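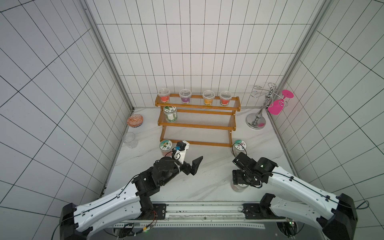
Kaja Stankevičius
Minutes secretary, Rakwood Home Machines Circle

Minutes of the meeting held 28th March, Rakwood community room, 7 p.m.

I took these by hand and typed them up over breakfast, so if I put words in your mouth, tell me before the next meeting and I'll fix them. There were 12 of us in the room, which is good for a Monday. Apologies from the two members who got stuck behind the bridge works.

1. Last time's minutes

Accepted with one change. I had written that the Pirzada folding machine "gave up" on fitted sheets. Our member who owns it says it was never meant to do fitted sheets and wants that on paper. Fine, it's on paper now.

2. The big question: can they do chores yet?

We've been promising ourselves this talk all winter. I asked everyone to say yes, no, or sort of before we started, so we couldn't wriggle later. Two said yes, four said no, and the other 6 of us said sort of (me included, I'm a coward).

We had the photo of the two-arm shelf setup up on the screen to get us going. Somebody started with the jars. One arm has its gripper right over a glass jar with a flowery lid while the other is holding nothing, and there's another jar behind that second one with a cartoon lid. The argument was whether you could trust a two-finger gripper with glass. The yes people say a lidded jar is about the friendliest thing in a kitchen, because it has a nice flat top and straight-ish sides, and if you can pick up one you can pick up most of them. The no people say wait until the lid is greasy.

I was more taken with the back right corner, where a pink plastic wine glass hangs upside down from a hook on a stand. I have a stand a bit like that at home and I knock something off it every week, and I've got five fingers on each hand! Getting a stemmed glass on or off a curled hook means tilting it and sliding it and not hitting the next hook. I'd pay for a machine that could do that and nothing else.

Then we got onto clear things. There's an empty see-through cup on a white floor over on the left and I'll admit I didn't spot it until it was pointed out to me. Our retired optician gave us a good five minutes on why cameras have a hard time with clear plastic — you're mostly seeing what's behind it — and I won't try to write it all down. The short version is that the lidded cups on the top shelf, with colorful stuff inside and labels on the front, ought to be a lot easier to find than the empty one.

The little patterned bowl lying on its side against the wall got its own discussion, longer than it deserved. How do you get two fingers under a bowl that's leaning like that? One idea was to pinch the rim. Another was to drag it out into the open first and then stand it up. We tried it with the sugar bowl from the tea tray, finger and thumb only, no cheating. Four people managed it. I'm not going to list who didn't.

3. Shop floor report

One of our members works days at the Felow warehouse, and she gave us the other side of things. They've had a picking arm on one line since last May. On a good shift it handles 687 items, all boxes and all about shoebox size or smaller. When they switched it over to mixed goods for a trial shift, with bottles and bags and the odd loose mug, it got through 451 and needed a person standing next to it most of the time.

She's not against it. She says the boxes were the part of the job that hurt her shoulders and she doesn't miss them one bit. But she wanted us to hear that "it does shelving" and "it does our shelving, if we pack everything in boxes first" are two different claims. There was a lot of nodding.

Question from the back about whether anybody lost hours over it. She said on her line, no. On the line next door she didn't know and didn't want to guess.

4. Stisomov demo offer

Stisomov have written back and they're willing to bring their tabletop arm along for an evening. They want a sturdy table, two outlets and somewhere to park a van. We have the first two. The parking I'll have to ask about.

We agreed on what we'd like to see it try, and I've kept to the order people shouted them out:

Put a lidded jar on a low shelf and take it back off.
Stand up a bowl that's tipped over.
Hang a plastic wine glass on a hook.
Find a clear empty cup on a white cloth.
Wipe up a spoonful of jam (this one is for the kids, who asked nicely).

We'll bring our own things for it to handle, and they won't be told which ones ahead of time. There was a bit of back and forth on whether that was rude. I think it's fair, and the vote went that way, eight to four.

5. Any other business

The extension cord with the cracked plug has been thrown out. Please don't rescue it.

I reran the yes, no, sort of question before we packed up. One of the yes votes moved to sort of and one of the no votes did too, so now we're down to one and three, with eight in the middle. The warehouse numbers did most of that, I think, though the sugar bowl may have helped.

Actions

Kaja to ask about van parking and write back to Stisomov.
Everybody to bring one awkward kitchen item to the demo, nothing sharp and nothing you'd cry over.
Whoever has the spare key to the projector cupboard, please bring it back.

Meeting closed at 9:10. Next one is in May, date to follow once Stisomov confirm.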